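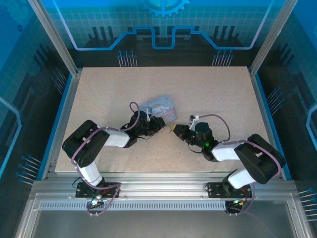

Blog > Paper and clutter > Cute things, and whether I need them

Another small blue thing with a puppy on it

November 12, 2020, by Sanne Wuyts

I have never understood why a thing that weighs less than a slice of toast needs a mascot. I say this as somebody who now owns a fair number of them. They come in with birthday parcels, they come in with orders of pens, and once one came in with a replacement tap washer, which I still think about.

The latest is pale blue, small enough to lose in a coat pocket, with a white puppy on it. Floppy ears, of course. They all have floppy ears, or else they have long upright ones, and I suspect you could sort the whole pastel cartoon trade into those two heaps and have very little left over.

It started with Fenna Van der Linden, who moved to Drillside in September and found a shop called Edano on the corner opposite the chemist. Edano sells stationery in the sense that somewhere near the back there is a shelf of envelopes. The rest is cards, bags, stickers and flat little pouches, and Fenna sends me a handful whenever she has to post something to me anyway. She says they cheer up the envelope. I told her the envelope had seemed all right to me.

My objection isn't to the drawing. Some of it is very well done. What I doubt is the idea that it makes any difference to what you do with the object. A bag either holds your spare buttons or it doesn't, and a card either has something worth reading on the back or it goes in the drawer with the others. I asked Fenna what she uses hers for and there was quite a long silence, and then she said "bits".
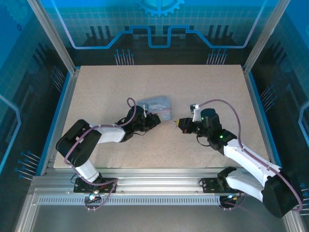
So I tried to be fair and use some of them for bits. Hair grips went in one, and I couldn't find them for a week, as a small blue bag at the bottom of a dark handbag looks exactly like every other small thing at the bottom of a dark handbag. Foreign coins went in another. That one worked well enough, but I hadn't needed the foreign coins before and I don't need them now – they're just tidier about being useless.

Then there is the slipperiness. Anything thin and glossy slides off the pile. I keep mine in an old shortbread tin and whenever I open it two or three make a run for it, usually under the radiator. Flat things are also a nuisance to pick up from a smooth table if your nails are short. You push them along to the edge and hope. I've seen Pieter Van Rooij, a grown man with a mortgage, chase a sticker sheet the full length of our dining table and then lick his finger.

Pieter is on Fenna's side, by the way. His argument is that I wouldn't have kept them if I didn't like them. My argument is that I also keep old phone chargers.

I did look into what they cost. Edano will sell you a mixed pack of 100 for less than I'd pay for a decent notebook, and there is a larger one of 142, a number I can't account for at all. Who decided on 142? Anouk Vandenberghe thinks it's whatever fits in the box. I think somebody miscounted years ago and they printed the labels anyway. Fenna bought the big one, naturally, and has used almost 80, by which she means she has posted them to other people. That's how it spreads.

The crowded designs are the ones I trust least. One animal on a plain blue background I can live with. But a lot of them carry on: clouds, more clouds, a bow, another animal, a second bow on that one. I spent a whole cup of tea trying to work out whether one of the creatures was a creature or a parcel. 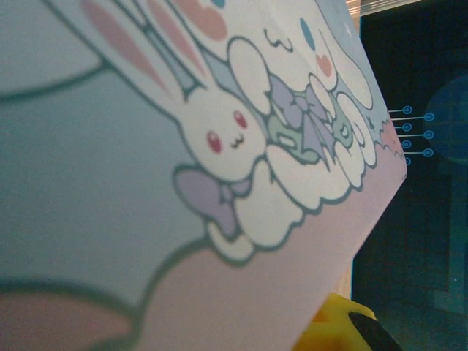
White bunny in a purple bow, with plenty of cloud. The mint-green one has a purple bow too.

I'll give the bunny this much, it has a good face. Two dots and a tiny squiggle of a mouth and it still manages to look as if it has heard something about you. I could see that on a birthday card for a child, or for Anouk. I still don't see it on everything.

My plan, if it deserves the word, is to keep the plain ones for posting keys and seeds and so on, and to give the busy ones to my niece, who is six and has no doubts on the subject whatsoever. She asked me last time what the puppy was called. I said I didn't know and she looked at me with real pity.

Fenna has told me there's another envelope on its way. I've asked her to put a letter in this one. She said she'd see if there was room.

Contact | © Sanne Wuyts | Back to top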